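21st February – the cluttered counter, again 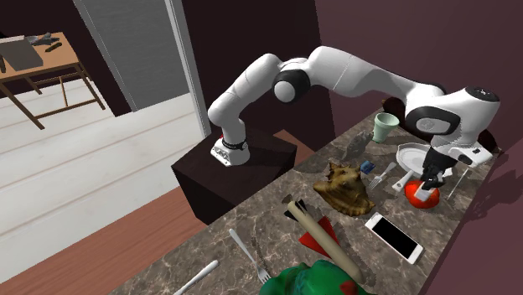
Evaristo D'Amico thinks I am teaching the arm to hesitate. He left a note to that effect in the shared log before I'd even had coffee, in his usual style, all lower case and no hello. According to him you can watch any of my demonstrations from this week and find the same little pause right before the fingers close, and the policy has picked it up faithfully, like a child learning to swear.

I went and watched a few. He's right, which I have not told him yet. I do pause. I come down over the thing, I stop, I think about whether I really want it, and then I close. It's how I shop for shoes.

So today was supposed to be the day of no pausing. The task is the one we call Travinus, for reasons that left the company with whoever named it: pick up the small white block from among the junk and put it down somewhere sensible. The counter is marble this time, and the simulator had one of its generous moods with the clutter. Forks, a phone, a plate lying at a tilt, and a conch shell the size of a roast. I have driven through a lot of virtual kitchens by now and I'd like to meet the family that lives in them.

The block was right on top of the red thing, or as good as. I say tomato, Evaristo says ball, and the object list was no help because I didn't open it. Coming in straight down is the obvious move, and I made it, and for once I closed the fingers without conducting an internal debate. Lovely. Then I paused after closing. For a long time. So the hesitation hasn't gone anywhere, it has just moved along one seat.

My hand controller doesn't help. It's the old one, with the trigger that does nothing for the first half of its travel and then everything at once. You learn to sneak up on it. I suspect that's where the pause was born in the first place – I was waiting for the trigger, the recording showed an arm waiting for no reason at all, and the policy sees only the arm. It has no idea there's a person on the other end with a sticky trigger and a cold foot.

Asked for one of the newer Zudine controllers in January and was told they're all promised to the Flemen people, who are doing drawers. Apparently drawers are delicate. I pointed out that I have to thread a gripper between a fork and a plate without sending either of them into the next room, and was told that this sounded very challenging and to keep it up.

We need 400 good demonstrations before the next training run. I had 89 this morning that I would have sworn by, and after going back through them with Evaristo's note in mind I'm down to 55. The rest aren't failures. The block gets picked up in every one of them. They just look like someone trying to remember a phone number. I haven't deleted them, I've put them in a folder called "thoughtful" in case somebody wants a robot with doubts.

What I find hard to explain to anyone outside the room is how bad I am at noticing my own hands. Ask me how I pick up a block and I'd say I reach for it and pick it up. Then I see it played back and there's a wiggle to the left on the approach, every single time, as though I were avoiding a cat. No cat in the asset library, I checked. I think it's because my own view of the fingers is bad from the side I sit on, so I swing out to look and swing back in. The arm has its own cameras and no need to swing. It swings anyway. It learned from the best.

Tried the afternoon with the view moved. Better. The wiggle mostly disappeared, and I lost a couple of runs to clipping things on the way up, where I'd stopped being careful. Tried counting out loud too, one for down, two for close, three for up, which gave me a nice even rhythm until Raju's test build crashed on "two" and I sat there holding the beat like a drummer whose band has gone home.

Note to self: the Raju build saves nothing if it dies in the middle of a run. I knew that. Frame 1,161, right at the lift, cleanest one of the day.

Wrote back to Evaristo at the end. Told him I'd look into the pause. He answered inside a minute, saying fine, and could I also look into the wiggle.

Tomorrow: same counter, new layout. Bring the thicker socks. Find out if the trigger can be adjusted with the small screwdriver or if that's one of those things I'm supposed to file a ticket for.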